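# Chapter 7: Packing and Storing Small Items

Storage begins with the surface you work on. Before anything is sorted, the bench or table should be cleared and wiped so that every item can be seen against a plain background. A white or pale top suits small goods best. Dark tops hide screws, beads and buttons, and patterned ones hide nearly everything. 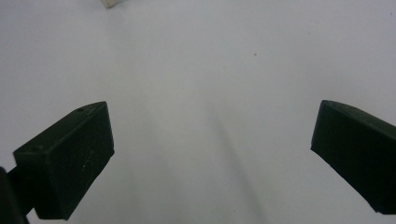
Gagnon adds that a pale top shows dirt sooner as well, and that a grey mat is easier on the eyes over a long shift. Both points are fair. In this chapter we keep to white, and Section 7.2 deals with mats.

The second decision is the container. Boxes stack well but conceal their contents unless they are labelled. Clear bags let the user check the contents without opening them. A bag with firm edges will stand on its own, which leaves the hands free for filling. Clear vinyl creases and catches the light, so a label is still worthwhile where similar items differ only in colour or size.

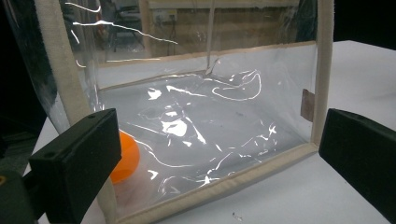 *Figure 7.2 Clear bag with beige edging, standing upright on a white tabletop.*

Round items need separate treatment. A ball will not stay where it is put on a sloping bench, and it takes up more room than its weight suggests. Check that the table is level before you begin, and set balls down singly, well back from the edge. 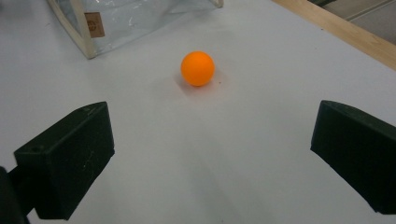 Light balls of this kind are normally packed last, on top of flatter goods, where they fill the gaps left near the opening. If a bag is to hold balls alone, leave enough slack at the top to close it without straining the seam.

**Key terms:** work surface, clear storage, edging, slack

**Before you read on:** Choose 8 small items from a drawer at home. Note which would be easy to find in a clear bag and which would need a label.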